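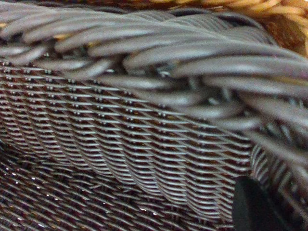 Notebook, materials bench, January

Dye migration in synthetic wicker, continued from the December pages. Question is still the same one: does the brown pigment in the Grustier strand move into lighter strand under pressure and moderate heat, and if so, does it go through the surface or only through the cut ends.

Strand stock: Dillimero round profile, polyethylene, solid core. Grustier round profile, also polyethylene, but extruded with a softer skin. Both cut to 100 mm. Cut ends sealed with a hot blade on half the set, left open on the other half. Wiped with isopropanol, dried overnight on the rack, weighed.

Oven load started 8:40. Light strand clamped against brown strand between glass plates, 500 g on top. Oven set to 60 C. Drift on the controller was less than last time after the door seal was replaced. Logged to the Irnlow folder, run 2695.

Pulled the plates in the afternoon and let them come down to room temperature before separating. Open-end pairs show a faint brown line at the contact, heaviest in the last few millimeters. Sealed-end pairs show nothing by eye. Under the loupe one sealed pair has a trace near a nick in the skin, so that pair is out of the average.

Rub test next. White cotton, dry, then cotton damp with water, then damp with a mild detergent. Dry: no transfer. Water: no transfer. Detergent: slight tan mark from the brown strand, none from the light. Same order as December but weaker. Suspect the old batch had more wax on the surface and the detergent was lifting that along with loose pigment. Need the wax figure from Fabbri before writing it down as a cause.

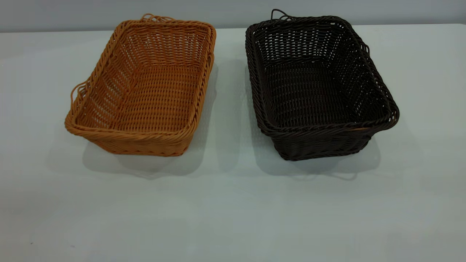
Woven baskets, tan one at left.

Finished goods are harder to test than strand. Twisted rims hold dust and detergent residue, and a colorimeter head will not sit flat on them. Tried the small aperture on a flat stretch of wall and got readings that scattered with every move of the head, mostly from light passing through the weave. Backing the wall with a white tile helped. Backing with black felt helped more, and that is the setup to keep.

Contact under storage is the case that matters to the shop. Stacked goods press on each other at the rim and corners for weeks in a warm container, and a dark piece inside a light one is the worst pairing. The glass plate test puts the load along the full length of the strand, so it probably understates the pressure at a corner. Could make a curved fixture from aluminum rod. Around 9 mm radius would be close enough.
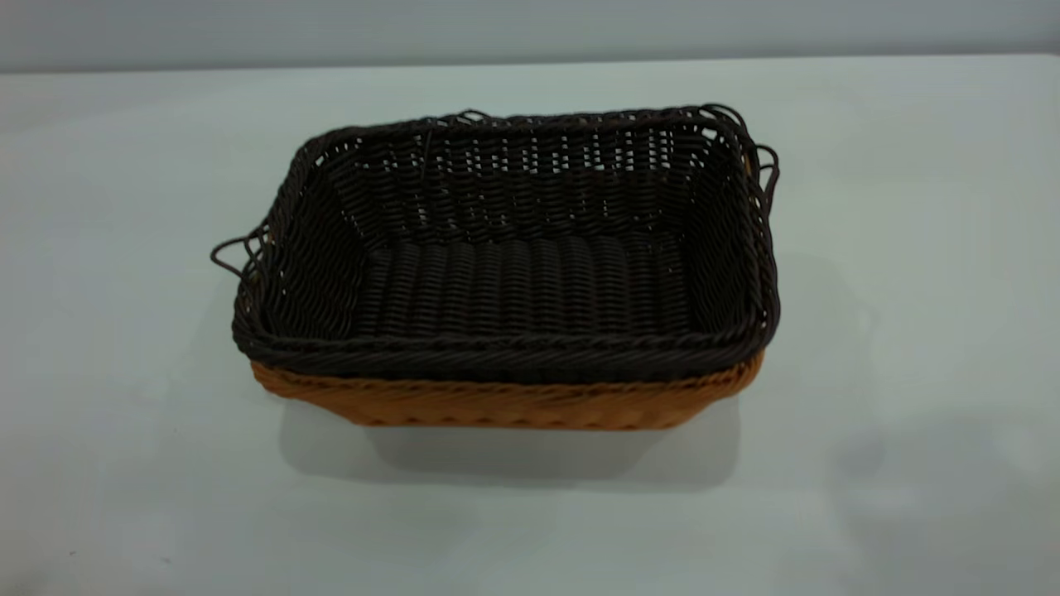
To do

Repeat the open-end set at 50 C to see whether the line at the contact disappears or only gets shorter.

Reweigh all strand after the oven. Balance was off level this morning, so the first column of post-oven weights should be struck.

Ask Fabbri for wax content by batch, and whether the skin resin changed between deliveries.

Cut rod for the curved fixture. Deburr before use, the last one marked the strand.

More black felt.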